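Unit 4: Color in Interior Spaces
Handout for Week 6

Reading for this unit: the Hirvonen course pack, sections on reflected light and paint sampling. Bring your sample cards to studio.

1. Terms you need

Hue is the name of a color: red, green, blue. Value is how light or dark it is. Saturation is how strong or gray it is. Most disagreements over paint come from people using one of these words for another. A client who asks for "less green" often wants lower saturation and is happy with the hue.

Undertone is the weaker hue you notice in a color that is close to neutral. Whites and grays nearly always have one. To find it, lay the sample next to a sheet of plain printer paper.

2. Light reflectance value

Light reflectance value (LRV) runs from 0 for a perfect black to 100 for a perfect white. Real paints never reach either end. A wall with an LRV of 50 sends back half of the visible light that reaches it. Use LRV when you are planning lighting levels. It tells you nothing about hue, so two paints with the same LRV can look very different side by side.

For the Jovov house exercise, the two chips are 1534 (north bedroom) and 2367 (hallway). Write down the LRV of each from the back of the card before you start. You will need both numbers for the worksheet.

3. Daylight and direction

North rooms in our part of the world get cool, even light for most of the day. South rooms get warmer light that changes a lot between morning and late afternoon. East and west rooms have one strong period each. A gray that looks clean in a south room can turn blue in a north one.

Check samples at 9 a.m., at noon and after dark with the lamps on. Paint a board at least 2 feet wide, leave a white border, and move it from wall to wall. Do not judge from the store chip alone.

4. Contrast between neighbors

A color looks different depending on what is next to it. Red and green sit opposite each other on the usual painter's wheel, and each makes the other look stronger. The effect is greatest when the two areas are close in value and share an edge. Separate them with a band of neutral trim if you want it to calm down.

The Ellolell lobby is the case in the slides. The green panels were matched correctly to the drawings but looked too bright once the brick-red seating went in. The panels stayed and the seating was changed.

5. Color bleed

Light picks up color from a surface and carries it to the next one. A red rug will warm the lower part of a white wall, and a lawn outside a large window can tint a ceiling green. Pale matte surfaces show this most clearly. The tint is strongest near the colored object and fades with distance. Small objects do it too — look at the white surface just below the green and orange-red cube.
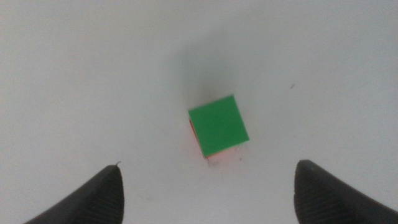
6. Worksheet for studio

Work in pairs. Use the Drurnetti plan set, ground floor only.

Mark the direction of each window.
List every surface larger than a door and give its hue, value and saturation in words.
Circle the places where you expect color bleed onto the ceiling or trim.
Choose one wall color to change and explain your choice in a short paragraph.

Hand in the marked plan with your names on the back. Sample cards go back in the flat file, in number order.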